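Scaling a bread formula from one loaf pan to another goes wrong most often at the first step, which is guessing the size of the pan. The method below uses water volume and baker's percentages. It works for yeasted pan loaves with a dough hydration between 60 and 78 percent. It does not cover quick breads or free-form loaves.

## What you need

- A kitchen scale that reads in grams
- The formula you want to scale, in weights
- Both pans, or the new pan and the known volume of the old one
- A calculator

If the formula is in cups, convert it before you start. Scaling cup measures by an awkward factor produces numbers you can't measure.

## Step 1: Measure the pan

Put the pan on the scale and zero it. Fill it with cold water to the rim and read the weight. One gram of water is one milliliter, so the reading is the volume.

Pans with folded corners leak. Line those with a single sheet of plastic wrap pressed into the corners, zero the scale again with the wrap in place, and then fill.

Don't work from the printed dimensions. Makers measure at the rim, at the base, or along the outside of the flange, and the sides are nearly always sloped. My long Vernero pan holds 1829 ml. Multiplying the three numbers on its label gives a good deal more than that.

Write the volume on a piece of tape and stick it to the underside of the pan. Take the tape off before baking, or keep the number on a card in the drawer.

## Step 2: Find the dough weight

Divide the pan volume by a factor that depends on the type of bread:

| Dough | Factor |
|---|---|
| Lean white, open top | 2.0 |
| Enriched white (milk, butter) | 2.1 |
| Half whole wheat | 1.9 |
| All whole wheat | 1.75 |
| Rye, over 40 percent | 1.5 |

For an enriched white loaf in the 1829 ml pan:

 1829 / 2.1 = 871 g of dough

These factors give a dome slightly above the rim. For a lidded pan, reduce the dough weight by 5 percent on the first bake and adjust from there.

## Step 3: Add up the percentages

In baker's percentages the flour is always 100 and everything else is stated against it. The enriched loaf I use is:

- Bread flour: 100
- Whole milk: 66
- Butter: 6
- Sugar: 4
- Salt: 2
- Instant yeast: 1

Total: 179

## Step 4: Work back to the flour

Divide the dough weight by the total percentage, then multiply by 100.

 871 / 179 x 100 = 487 g flour

Every other ingredient follows from that number:

- Milk: 321 g
- Butter: 29 g
- Sugar: 19 g
- Salt: 10 g
- Yeast: 5 g

Round to the nearest gram. Yeast and salt in a small batch should be rounded to a tenth if your scale allows it. Some dough stays in the bowl, so add 1 percent to everything if your mixer has a spiral hook - mine holds on to a surprising amount.

## Step 5: Adjust for flour

A change of flour matters more than a change of pan. Dunstan bread flour takes the full 66 percent milk in my kitchen. With Plesano all-purpose I hold back 20 g of the milk and add it during the last minute of mixing only if the dough clears the bowl too easily. Whole wheat goes the other way and usually wants a second addition after a rest of 20 minutes.
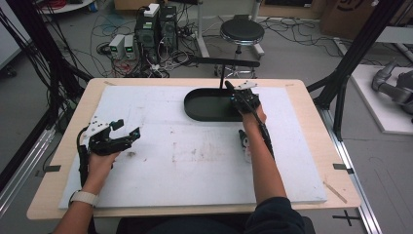

*Cledidura*

## Step 6: Proof and bake

Proofing time does not scale with dough weight. A larger batch holds its heat better and will move slightly faster at the same room temperature. Judge by height:

1. Shape the dough to the full length of the pan.
2. Proof until the center is level with the rim.
3. Press lightly with a floured finger. The dent should fill in slowly and not completely.

Set the oven to 375°F. Bake a loaf of this size for 38 to 42 minutes, until the center reads 195°F. Lean doughs should go to 205°F. If the top is dark before the center is done, lay foil over it loosely and leave the temperature alone.

## Recording the result

Keep one line per bake: pan volume, factor, flour, room temperature, height over the rim. My April bakes were all at 73°F and the factor for the enriched dough did not move. In winter the same dough needed a longer proof but the same weight.

If the loaf comes out low and dense after a full proof, lower the factor by 0.1 for the next one. If it spills over the sides, raise it by 0.1.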